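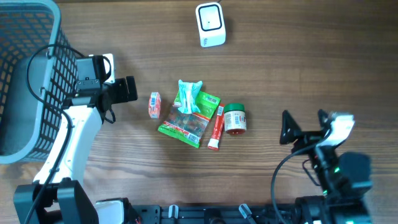

Table in its Monday state, basket at the ready

Storneck
Hello all. Every week the odds and ends from the shopping gather on our table: sweets, a little box, a red and white tube, a jar with a green lid. I've started keeping a grey plastic basket at the end for sweeping it all into, and oh, it's lovely to see the wood again!

Antwi
Lovely grain on that table! But I'd never put sweets in with jars, they'd be squashed flat by teatime.
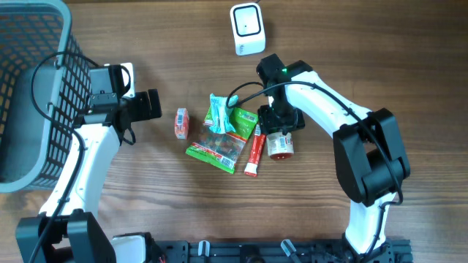 I had a basket with holes like that for 9 years, mind you, and small things always found their way out of it. A shoebox is kinder.

Cusel
Sorry, Antwi, I can't agree. A shoebox hides everything and you end up buying a second jar. Mine cost 50p at a jumble sale and I love it dearly.

Storneck
Jar at the bottom, sweets on top, then? I'll try it this week (if the sweets last that long).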